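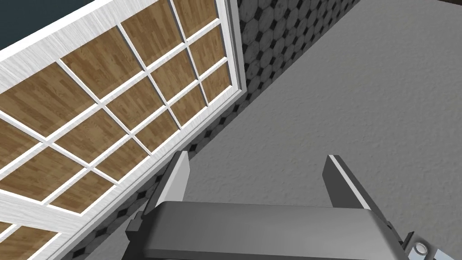 *Attachment 1: rendered view, gripper open near a wall corner.*

**Ticket 515 - Shared print queue, Sirberg office**
Opened: 26 May 2023
Status: Monitoring

**Issue:** Print jobs longer than 14 pages remain in the queue and block all later jobs. Shorter jobs print normally.

**Actions taken**

- Cleared the queue and restarted the Kelmendi print server. The fault returned with the next long job.
- Replaced the Ceker driver with the previous version. Long jobs now print - duplex included.
- Raised the spool limit to 2,000 MB.

**Outstanding:** The Fikivico office uses the same driver on 6 workstations. Staff there are asked to decline the driver update until further notice.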